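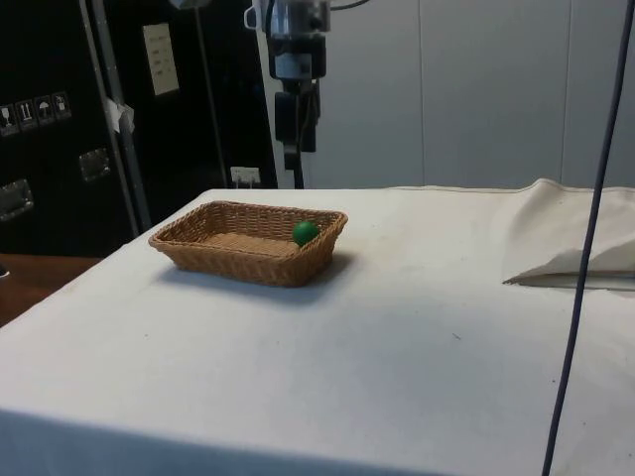 スポーツクラブ経営論 第7回 監督交代とクラブの意思決定

前回の続きで、放映権の話が少し残っているんですが、それは次の火曜に回します。今日は監督の交代です。みなさんのコメントシートを読むと、やっぱりここが一番気になっているみたいですね(私も正直、授業準備で一番楽しいのはこの回です)。

まず言葉の整理から。「解任」「辞任」「契約満了」「双方合意による契約解除」、ニュースだと全部まとめて「監督交代」ですけど、クラブのお金の出方はまるで違います。解任なら残りの契約期間の報酬をどうするかという話が出てきますし、合意解除ならその額を交渉で下げている場合が多いです。発表文を読むときは、どの言葉が選ばれているかに線を引いてみてください。

で、ケースに入ります。配布資料のヘルツカ(Heltska)というクラブ、開幕から2か月で監督を代えています。順位だけ見ると、そこまで悪くないんですよ。下から5番目。降格圏ではないです。じゃあなぜ代えたのか。資料の後半、胸スポンサーのクリキコ(Clikico)との契約更新の時期を見てください。交渉が始まるのが、ちょうど交代の直後なんですね。私はこれが効いていたと思っていますが、別の読み方もできます。去年のクラスでは「選手側の不満が先だ」という意見のほうが強くて、けっこう言い負かされました!

もう一つのルンドスカ(Lundosska)は逆で、連敗中も監督を代えなかったクラブです。こっちは強化部長の権限が規約にはっきり書いてあって、会長が一人で決められない仕組みになっています。動きが遅いとも言えるし、落ち着いているとも言える。ファンの側からするとイライラしますよね、わかります。

ここで「新監督効果」について。監督を代えた直後に成績が上がる、という話はよく聞くと思います。ただ、代えるのはたいてい一番悪いときなので、放っておいても少しは戻る可能性があるわけです。統計の授業で「平均への回帰」をやった人は思い出してください。やっていない人は補足プリントの2ページ目にグラフがあります。代えたクラブだけを見ても判断できないので、同じくらい負けていて代えなかったクラブと並べる必要があります。

あと、暫定監督。ここは試験に出します。クラブに長くいるコーチやスタッフが引き受けることが多いのですが、国やリーグによって、指導者ライセンスの関係で指揮できる期間が限られることがあります。内部の人を上げる場合と外から呼ぶ場合で、選手の受け止め方、費用、次の監督選びにかけられる時間がどう変わるか、自分の言葉で書けるようにしておいてください。

先週質問のあったファンデンベルグ社(Vandenberghe)のクラブ評価レポートですが、図書館の3階、雑誌の棚の隣に入りました。貸出はできないので館内で読んでください。英語ですが図が多いので、そんなに怖くないです。

課題
ヘルツカとルンドスカのどちらかを選んで、自分が理事会の一員だったら監督を代えるかどうか、A4で1枚にまとめてください。結論はどっちでも構いません。資料のどの部分を根拠にしたか、ページを必ず書くこと。感想だけのものは、すみませんが返却します。

次回は放映権の残りと、時間があればアカデミーの収支まで進みます。電卓かスマホを持ってきてください。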